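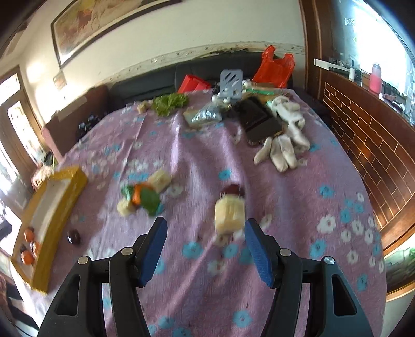 Fig. 1. Wrist view, hand-held unit with blue pads, jaws open, banana piece just past the gap.

November 14, 2024
Pad comparison on soft food, hand-held grippers. Continues the May notes on pads.

Purpose: decide which pad goes on the next set of hand-held units. Candidates are the blue textured pad (Semotus) and the smooth gray one we have been using (Neves). Same linkage, same camera, same lens for both. Only the pads were swapped.

Task: pick up cut pieces and whole small fruit from the tablecloth and place them in the long yellow-edged tray. Banana, carrot-colored pieces, leafy bits, a few whole items. Pieces were not dried or cleaned between picks. I did the picking, Mitsuko Sugawara logged.

Setup notes
Clock on the logger was off against the wall clock. Reset before the first run. Camera exposure left on auto. The window on the right burns out whenever the wrist turns toward it, and the auto exposure then drags down the near part of the table. Fine for grasp labeling, poor for anything that needs color on the left side. Try locked exposure next time, metered on the cloth.

The floral cloth gives plenty of texture for tracking. No loss of pose during the blue runs. One short loss during the gray runs, when I had the lens almost on the table reaching for a piece near the lettuce. I don't blame the pads for that one.

Runs
30 picks per pad, in blocks, gray first. Trigger force by hand, no limiter. I tried to close slowly and stop at first contact, but I know this drifts over a session, so the blue block had a more practiced hand. Should have alternated.

Gray, smooth
Holds cut banana only if squeezed past the point where it deforms. Pieces slide down out of the jaws during the lift, mostly with the long axis upright. Round fruit rolls out toward the camera if the contact is below the middle. Leafy pieces are fine once pinched, but the pad skids on the cloth and pushes them along before it gets under. Residue builds up on the face and makes the slip worse toward the end of the block. Wiped once, improved for a few picks.

Blue, textured
Clearly better on banana. First contact is enough in most cases and the piece comes up whole. It leaves the texture printed in the surface, light but visible on the cut side. Round fruit also better, and I could be careless about the height of contact. Two drops in the block, both from closing with one pad ahead of the other so that the piece tipped before the second side arrived.

Drawback: the texture packs with pulp. Wiping does not clear it, it needs a brush and water. By the end of the block I could feel pieces sticking on release, and two had to be knocked off against the tray wall. If the release is part of what we want to learn from these recordings, that is a problem, because the shaking motion goes into the data.

Linkage
Some play at the pivots, more on the right arm than the left. It shows as a small twist when the jaws meet with nothing between them. Katia Valentini says the Tosport units do the same after roughly 500 cycles and that a thin washer under each pin takes most of it out. Have not tried it. The triangular openings in the lower links are useful, I can see cloth through them and judge height while approaching from above.

View
With the jaws open, the target sits between the pad tips and stays visible until quite late. Near objects go slightly soft. Focus is set too far out for this work, and pulling it in would cost us the far end of the table, which we do not use anyway. Tray on the left stays in view for most of the transfer, so no need to turn the head of the tool to find it.

Blue pads are easy to segment against the pink cloth. Against the blue flowers the mask leaks. Saw it in two of the clips I checked. A plain cloth would fix that and hurt the tracking, so I would sooner retrain the mask.

For now: blue for food, gray stays on the dry-goods units.

To do
Repeat with pads alternated every few picks.
Ask Semotus about a shallower texture.
Washers, both arms, then measure play before and after.
Lock exposure and bring focus in.
Cirnis pads arrived, not opened. Same protocol when the above is done.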